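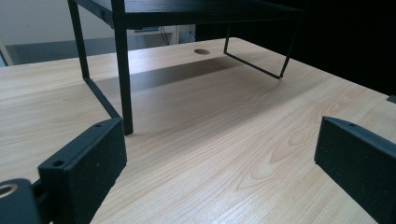

Pre-purchase check, bench gripper cell, Merkolcombe office
Checked by: Ziad Semaan. Budget holder: Shahzad Talpur.

1. Desk surface level and stable: OK
Comment: Wood top is in good condition. Clamping may leave marks, so please budget for a protective mat.

2. Monitor riser: OK, with remark
Comment: Black metal, open at the base. Its legs take up room on the desk. I ask that the supplier confirms the reach with the riser in place.

3. Cable path: NOT COMPLETE
Comment: There is a round grommet hole in the desk. I did not measure it yet. Clakel must tell us the plug size before we order.

4. Emergency stop within reach of the operator: NOT QUOTED
Comment: Jaber has it as an option for $92. In my opinion it should not be an option.

5. Spare finger pads: OK
Comment: Four pairs in the Sovuvik quote. Two would be enough for the first year.

6. Price within limit: TO DISCUSS
Comment: We are nearly $526 over, freight included. Shahzad, can the labour for installing go on the maintenance budget?

Recheck items 3 and 4 in November, before the order is signed.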